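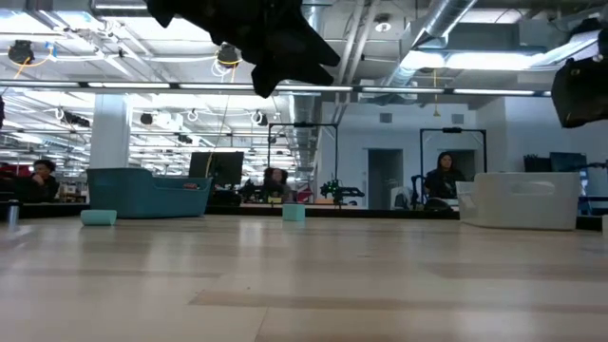

Clean the table before you touch the code

I love our sorting cell at Zurkdale. It has a basket, a bin, a few soft blocks and a big plank-topped table, and I could happily spend a whole Monday doing nothing except looking after it. So let me argue for the least glamorous job in the building - the morning reset - which I think deserves far more of our attention than it gets!

When a pick fails, most of us open a laptop. I did it for years. We go digging through thresholds and grip settings, and we come back two hours later with a "fix" that breaks something else. Last July I started keeping a paper log instead, and by the end of it I had 400 failed picks written down with a cause beside each one. Only 22 came from the software. The rest were table problems: a basket nudged sideways, a smear on the varnish, a cover riding up over the fingers.

Take glare. A glossy top throws the ceiling lights straight back up in long pale streaks, and a pale block sitting on one of those streaks is a hard thing for any camera to find. My cure is a dry cloth, then a look from the camera's height, then moving the block a hand's width if I have to. Cheap and quick, and I still get a little thrill when the outline snaps in clean on the monitor.

Covers are my other hobbyhorse. Dark fabric over a gripper is wonderful for keeping grit out of the joints, but it folds and sags, and the folds wander. Teodoro Pastor taught me to run the wrist through its full turn by hand, power off, and smooth the cloth as I go. He does it every morning before coffee. I used to tease him about it, and now I do it too (after coffee, I'm not a saint).

The people at Trakuven want the reset automated, and I can see why. But I'd leave it with a person for a good while yet. You learn a cell through your hands, and I'm still learning this one.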